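Notes from the Season: A Change of Program at Trilovcombe

18 Sep 2022

The chamber series at Trilovcombe will open in December with a revised program. Sólveig Dalsgaard has withdrawn from the Baldursdóttir quintet for reasons of health, and the cellist Vibeke Damgaard has agreed to take her place. I wish Ms. Dalsgaard a full recovery.

The quintet lasts 16 minutes and is seldom performed. Its slow movement asks the cello to hold a single line over 60 measures, almost without support.
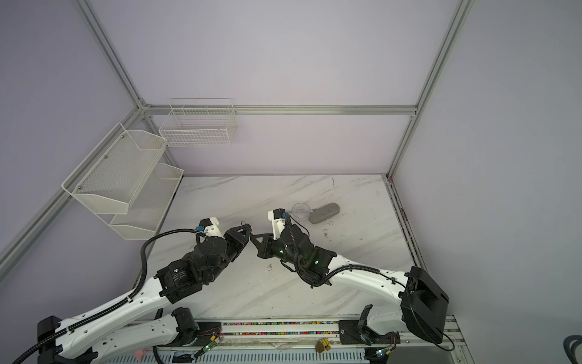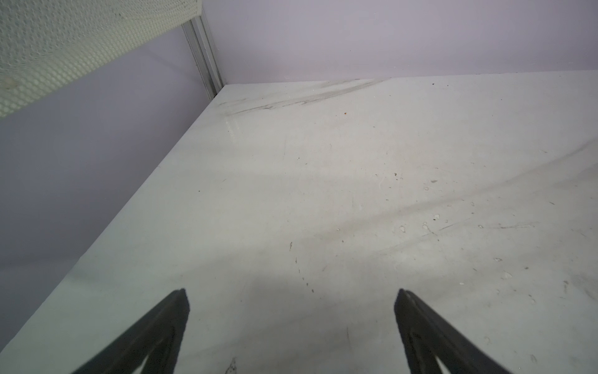
Ms. Damgaard last played the work in Pusbridge with Arnar Ragnarsson at the piano. I attended that performance and admired her restraint, particularly in the closing pages - a passage that is often rushed. Mr. Ragnarsson will join her again for this concert.

The hall seats 339, and subscribers will keep their present places. Tickets already issued remain valid. The second half, with Ditte Lund as soloist, is unchanged.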